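# Premier Bench Cell for computer strip-down

The Premier Bench Cell is a small robot station for people who take apart or refit desktop computers in quantity: repair shops, school IT rooms, recycling firms. We sell it together with the Clonwood table and the Purnari holder trays. You may also order the trays alone.

**Can it do the work by itself?**

Many customers ask this first, so I will answer before the prices. For some jobs yes, for the whole job no. We have tried to be exact in this list, and we change it when we learn more.

| Job | State today |
|---|---|
| Hard disk in a plastic caddy, out of the cage and into the tray | Ready for daily use |
| Memory module, out | Ready, but a person should be near |
| Memory module, in | Under test |
| Cables, unplugging | Not offered |
| Side panel and screws | By hand |
| Dust cleaning | By hand |

Soft things are the hardest. A cable never lies twice in the same way, and a person moves it aside without thinking. For the arm this is still a difficult question, and we do not promise a date. It is the same reason why a machine which folds your shirts at home is still slow and expensive.

**What you receive**

- one arm with parallel gripper and ridged grip pads
- one wrist camera and one fixed camera
- 2 Purnari trays, grey
- Bozkurt control box with emergency stop
- printed guide, in English

**Space and power**

The table is 900 mm high. Please leave 800 mm free behind it, so that a person can reach the plugs. The cell uses 200 W in normal work. Computers must be disconnected from the mains before they are put on the table, and the case must lie on its side with the opening up.

**Trays**

Each tray holds drives upright and has slots for memory modules. If your caddies have another shape, send us one by post and we will make a tray for it. Ask for Hrvoje Obradović, who also answers questions about older Clonwood tables. Delivery of special trays is slower in November.

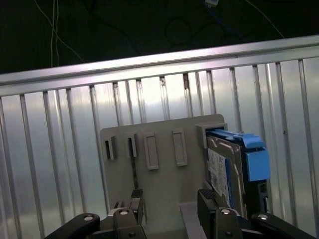
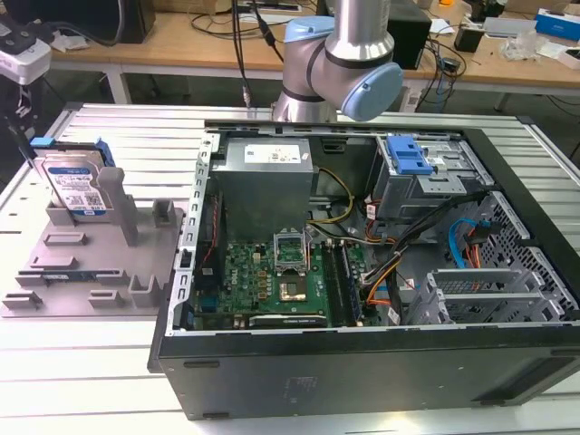
*Bench Cell with grey holder tray and hard disk in blue caddy. First picture: view from the wrist camera. Second picture: view from the fixed camera, with opened desktop computer.*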